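Brondcombe Textile Care, Unit 2: Handling and Folding of Washed Garments

Notes to accompany the second session. Read before the practical.

2.1 Scope

The unit covers the work between drying and storage: taking a garment from the bin, laying it out, folding it and placing it on the stack. Sorting by fibre and wash temperature was dealt with in Unit 1 and is assumed. Ironing is left to Unit 3. Hanging garments (coats, lined jackets, pleated skirts) are not folded at all and should be put aside at the start.

2.2 Terms

Bin: the open container holding garments that have not yet been folded.
Field: the clear part of the table on which one garment is laid out and folded.
Stack: the pile of finished garments.
Long axis: the longest straight line that can be drawn along the garment when flat. For trousers it runs from waistband to hem; for a shirt, from collar to hem.
Slack: cloth that stands up from the table when the garment is laid out. A wrinkle is slack with no fixed line. A crease has a fixed line and will not come out by hand.

2.3 Layout of the table

The bin and the stack go at opposite ends, with the field between them. Work then moves in one direction, and finished garments do not pass over unfinished ones. Whether the bin is on the right or the left is a matter of habit, but it should stay on the same side for the whole session. Both bin and stack are set well back, leaving the front edge free.

A smooth tabletop is preferred for knits and most cottons, as the cloth can be slid into position. On a padded surface the same cloth drags, and the lower layer tends to move separately from the upper one. Very slippery linings are the exception and are better folded on a towel.

2.4 Laying out

Take one garment from the bin by whatever part comes to hand. Find an end (waistband, hem or collar) and lay it down, then draw the other end away along the long axis until the cloth lies flat. Thin jersey must be drawn slowly. If it is pulled hard the edges roll inwards and the width at the middle is lost.

Small wrinkles are acceptable at this stage. They are smoothed outwards from the centre with the flat of the hand, before the first fold and again after it. Large folds lying across the long axis are a different matter — lift the nearer end and lay it down again.

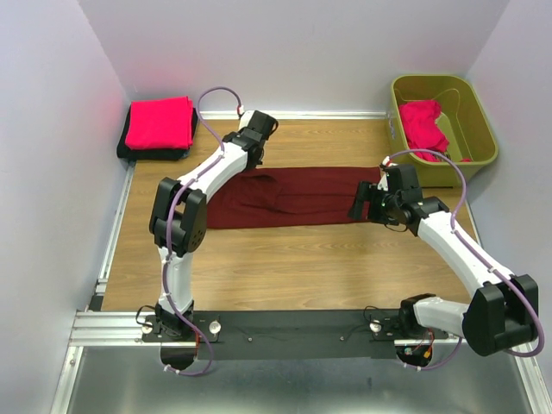 Page last changed: Friday, October 23, 2020

The dark red garment lies lengthwise across the table and is held at its right end, with a few soft wrinkles left along it. A bright pink garment is still in the green bin. The finished stack, pink-red on black, is in the back left corner. Note that the lower garment shows on all sides of the upper one; see 2.6.

2.5 Folding

Two sequences are used in this unit.

Sequence A (trousers, leggings, scarves and other long pieces). Bring one long edge over to meet the other, so that the piece is half its first width. Smooth. Fold end to end, and then in half again. Heavy cloth may be finished in thirds if the second halving gives a thick, rounded edge.

Sequence B (shirts, jumpers). Lay the garment face down. Fold each side in towards the centre, with the sleeve laid back along the body. Fold the hem up to the collar in two or three turns, according to length. Turn the finished piece over.

In both sequences the end being moved is carried over in a low arc and set down edge first. If it is dropped, air is trapped between the layers and the upper layer settles out of line.

2.6 Stacking

The larger folded piece goes below and the smaller above. An even margin on all sides is correct. A margin on one side only shows that the upper piece has been set down off centre, and the stack will lean once more pieces are added. Carry each piece with a flat hand underneath. Pushing the stack against a wall or upright helps to keep it square, but the folded edge must not be crushed.

The Sisau shelf used in the storeroom takes a stack of up to 21 light garments. Jumpers are stacked separately.

2.7 Reading

Gallegos, Getsemaní, course notes on knitted cloth, sections 1 and 2 (Hinojosa folder, upper shelf).
Fesance workbook, chapter on shelf storage. The tables at the end of the chapter are not needed.

2.8 Preparation for the practical

Bring two long garments and one shirt, washed and fully dry. Fold each by the proper sequence, unfold it, and mark on the outline sheet where slack collected. Keep the sheet — it is used again in Unit 3.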